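Friday, September 6, 2019

Dressing chores, continued. Fatima Nwosu asked me again if a machine can put a sock on a person yet. My answer is still no, but I would like to write down why, so we can argue about it in October.

Folding is going better. With the Clenura set we have now 1,784 folding tries on file and the towels are mostly fine. A towel lies on a table and waits for you. A leg gets thicker in one direction and the sock must stretch over the heel, and all of this changes with each fabric.

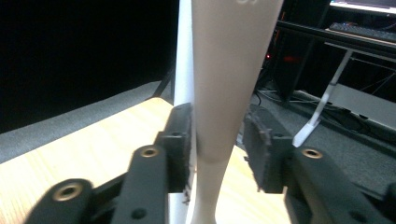 My feeling is that the calf is the easy part and the ankle will take the most work. When the fingers are open wide enough to pass the calf, they have a long way to close at the ankle, and a small error in angle becomes a big one. I want 50 slow approaches written up before we try any cloth at all. Fatima says 200. We will see who gets tired first -- probably me.

Also to check:
the pads, if a worn edge catches on knitted fabric
grip force near the ankle, start from the lowest setting
ask Kestine what they do for compression stockings, these are the ones home carers really complain of

For the shop floor I am more hopeful. Pulling a cover over a straight part is almost the same motion, and the part does not have toes.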